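The app says my home is a 40

In February my building's management company, Figueroa, sent everyone a link to something called Trurkix. You answer a long list of questions about how you live, it thinks for a few seconds, and it gives you a "home calm score" out of 100. Mine was 40. There was a little orange face next to the number, not quite frowning.

I've been grumbling about this to anyone who will stand still, so it may as well go on the blog.

I have no problem with tidying. I like a clean counter as much as the next person. What I don't buy is that calm is something you can read off a questionnaire about baskets. One of the questions was "How many items are on your largest flat surface right now?" My largest flat surface is the table where I eat, pay bills and fix things. At that moment it had a sewing machine on it, because I was hemming curtains, and I was having a perfectly nice evening until somebody asked me to rate it.

Below the score there was a plan. The plan was to buy a set of stackable bins from a brand called Hutex, on sale through a button in the app. I clicked the button to see the price and then closed the laptop and went for a walk.

Maybe I'm being unfair. Yareli Mendoza lives two floors up and she did the whole program, all 5 weeks of it, with the bins and the morning checklist and the photos of her own drawers. She tells me she sleeps better. I believe that she sleeps better. She also stopped working nights during the same stretch, and when I brought that up she said I was impossible, and gave me half a lemon cake to take home. So we've left it there.

The app's main claim is that it's "based on responses from 2641 homes." I went looking for what that means. On their site there is a page called Our Science, with a photo of a fern on it. The page says that people who finished the program reported feeling calmer at the end than at the start. Fine. Who didn't finish? It doesn't say. People who got annoyed in the first week and quit aren't going to fill in a survey at the end. I'd have been one of them. I also couldn't find anyone who did nothing for the same length of time and was asked the same question, and I would really like to hear from those people. I suspect plenty of them were doing okay.

I wrote to Trurkix and asked. I got a friendly answer from support that thanked me for my passion and included a coupon.

What bothers me more is the way this stuff gets into your head even when you think it's silly. For a week after I got my 40 I kept looking at the bookcase in the hall and seeing it the way the app would. Too many objects. Objects without homes. There's a jar of buttons on there from my mother's kitchen in Brullbridge, and I caught myself wondering if it "served" me. It's a jar of buttons. It doesn't serve anybody, I just want it there.

I grew up in a full house. Coats on the banister, newspapers on the stairs waiting to go up or down, nobody was sure which. My mother could put her hand on the scissors in the dark. By the standards of the questionnaire we'd have scored in single digits, and I remember that house as a restful place to be, apart from my brother's drums.

Then there was the apartment I rented in my twenties, which was nearly empty because I had no money. You could have photographed it for a magazine. I was miserable there. I don't want to make a rule out of that either, one sad year in a clean apartment doesn't prove a thing, but it's about as much proof as the fern page offers.

I did try one piece of the advice, to be able to say I had. You're supposed to clear the floor completely in one room and leave it clear. I did the kitchen. The mop went around quicker, I'll give them that. I felt the way I usually feel after mopping, which is pleased for an hour and then hungry.

Figueroa sent a reminder last week that residents with a score under 50 can book a free call with a "home coach." I haven't booked. If anybody reading has done the call, write and tell me what they asked you, and whether the bins came up.

Comments are open. Please don't send me coupons.

Natalia Ayala

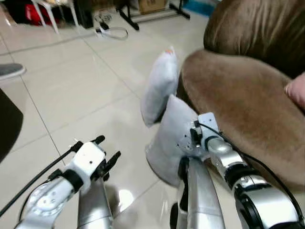
White floor tiles, good and shiny.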